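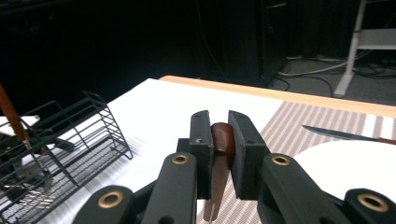
Enwood is a supper club run from a dining room that was never meant to be one, by two people who were never meant to be in charge of a queue. We cook one menu a month, everybody eats the same thing at the same time, and then you go home. Most of the emails we get ask one of the questions answered on this page, usually the one about parking. A few ask about the cutlery. The knives have rounded reddish-brown wooden handles, they don't go in the dishwasher, and no, you can't buy one on the way out.

How do I book?

Dates go up on the bookings page at noon on the first of the month. If you want to hear before that, join the mailing list. It has 600 people on it and the room is small, so please don't write to tell us that you were only four minutes late. We believe you. So were the others.

We don't open in January. Adhiambo goes to see her family and Tihomir sulks and makes stock.

Is it really all one menu?

Yes. It goes out with your confirmation so you can read it in advance and decide whether you're busy. There are usually five courses, one of which is bread, and we will defend that.

I don't eat meat / fish / gluten / anything beginning with B. Can I come?

Vegetarians are fine every month. Vegans are fine if you tell us a week ahead. We can manage most allergies, but it is a domestic kitchen with one long worktop and nuts pass through it, so if a trace would put you in hospital we'd much prefer you stayed alive and ate elsewhere.

Dislikes are a different matter. If you tell us you're allergic to beetroot we will take it seriously, and make you a separate plate, and then watch you finish your husband's. 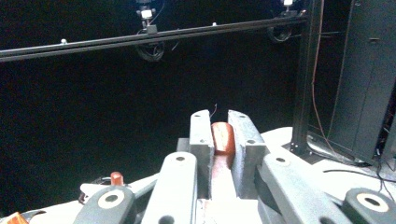 Put it on the booking form, in any case, and not in a message the same afternoon. By four o'clock everything that can be peeled has been peeled.

What does it cost and what does that include?

The price is next to each date, and it includes food, water and coffee. It doesn't include wine. Bring your own, we don't charge corkage, and we have plenty of glasses that nearly match. Please take your empties home with you. Our recycling bin has already been discussed at length with the neighbours.

Groups sometimes ask for the whole room. That's £300 on top of the meals for an evening and you still don't get to choose the music.

Can I cancel?

Up to a week before, you get all of it back. After that we'll refund you if somebody on the waiting list takes the seat, and somebody generally does. If nobody does, you've bought a fish that you won't meet.

Where do I sit?

Where your name card is. Couples get put opposite each other, and people who came alone go in the middle, where the talking is. Zdenka Hodžić has done the seating plan since we started and she doesn't take requests, though she has been known to take hints.

How formal is it?

Not very. There's a placemat, and you'll have enough knives and forks to get through dinner. Someone came in a dinner jacket once and looked splendid. Someone else came in cycling shorts and got the same soup. 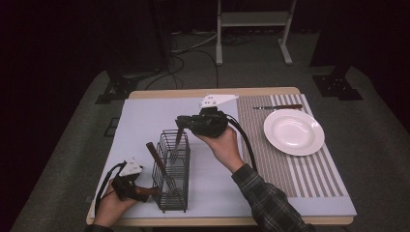 Can I bring the children?

Over tens, yes, at full price, and on the understanding that there are no chips. We like children. Dinner finishes at half past ten and they don't always like us by then.

Where do I park?

Not on our road, which is permit holders only until eight. The car park behind the library is free after six and is a walk of 200 metres, slightly uphill on the way here and slightly downhill on the way back — we're told this helps.

Can I help with the washing-up?

No, but ask anyway.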